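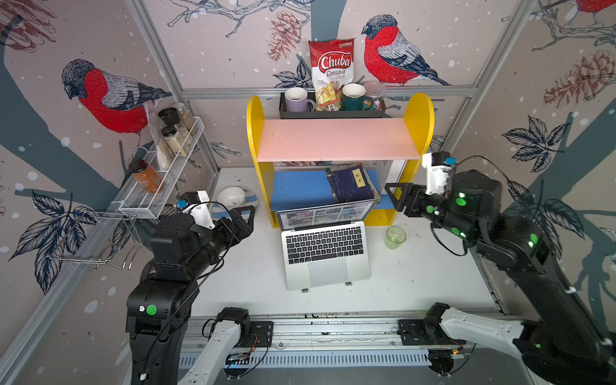 Small bookshelf, yellow side panels, pink middle shelf, blue lower board. Bird paper on all three walls.

April 11, 2023

Gerau western, reel transfer, continued from the previous entry.

Reel 2 went through the gate at half speed. Shrinkage on the head end is worse than on the tail, so the sprocket tension was backed off one notch for the first few minutes of footage and then returned to normal. No new perforation damage found on inspection afterward. Two old cement splices lifted and were remade with tape. Both are at the start of the canyon chase, where the print has clearly been cut before.

Continuity against the Mnguni dialogue list: the list runs longer than the picture. Missing from our print are the second half of the livery stable talk and the whole of the telegraph office scene. Line 13 on page 7 of the list is present but spoken by the deputy, not the sheriff. Either it was reassigned on set or the list was typed from an earlier script. Leave the list as is and note the difference in the log.

Sound. Optical track is variable density and noisy below the voices. Tried the Rellum preset first. It removes the rumble but takes the bottom out of the hoofbeats and makes the saloon piano sound like a toy. Went back to the flat transfer with a gentle high-pass only. Wind noise in the exteriors stays. It is in the original recording and the stock library effects sit on top of it, so cleaning one exposes the other.
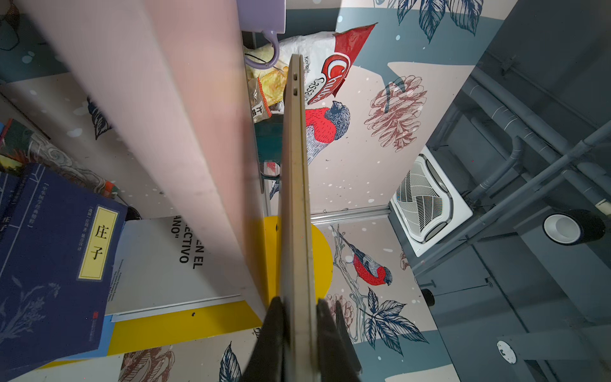

Color. The day-for-night material in reel 2 was printed too light in this copy. The riders throw hard shadows and the sky is pale blue. Pulled it down two stops on a test section and cooled it slightly. Faces go muddy at that setting. One and a half stops holds the faces and still reads as night. Apply to the ride out of town and the campfire, not to the dawn scene that follows, which was shot straight.

Grustar logo at the head is a replacement from the reissue. Different grain, different weave, and the fanfare is clipped at the front. The first-release logo may survive on the trailer. Trailer can is marked with the right title but has not been opened yet. Check for vinegar smell before it goes anywhere near the other cans.

Frame count for reel 2 came out 20 over the count on the leader card. The taped splices don't explain it, as no frames were added. Recount from the picture start mark before blaming the card.

To do
Recount reel 2.
Open trailer can.
Rescan the fade before the canyon chase, there is a hair in the gate for most of it.
Order leader. The last roll is nearly gone and reels 3 and 4 both need new heads.
Full picture and sound check is still set for September.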